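Section 4: Issuing and Returning Locker Keys

4.1 General

The Plillbridge Aquatic Centre issues locker keys on coiled plastic wristbands. Each key belongs to one change area and must be returned to that area's front desk before the patron leaves the building. Staff on the desk are responsible for the key register during their shift.

4.2 Preparing the desk

1. Unlock the key drawer and place the register on the left side of the counter.
2. Check the coils for cracks or flattened loops. Set damaged coils aside for replacement under Section 6.
3. Confirm that the split ring on each coil is fully closed.
4. Sort the coils by colour before the doors open.

Note – The desk telephone must remain clear at all times. Extension 434 is reserved for the pool deck.
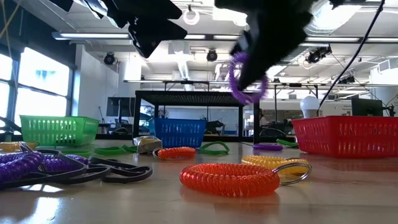
Figure 4-1. Coiled bands in purple and orange.

4.3 Issuing a key

1. Ask the patron for a membership card or a deposit.
2. Enter the locker number and the time in the register.
3. Hand over the coil with the key attached and ask the patron to wear it on the wrist or ankle.
4. Direct the patron to the correct change area. Lockers 1 to 153 are on the ground floor.

Caution: Do not issue a coil to a child under five. Give the key to the accompanying adult.

Caution: Coils must not be worn on the waterslide or the diving tower. Patrons using either should leave the key with the attendant.

4.4 Accepting a returned key

1. Match the number on the key to the entry in the register.
2. Initial the entry and return the deposit or card.
3. Place the coil in the rinse tub. Coils are rinsed in fresh water and dried flat, away from heaters and direct sunlight.

4.5 Lost keys

If a key has not been returned 45 minutes after closing, complete Form 1262 and notify the shift supervisor. Lockers may be opened with the master key only in the presence of two staff members. Requests for replacement keys are to be addressed to Gisela Dreßler, Facilities Office.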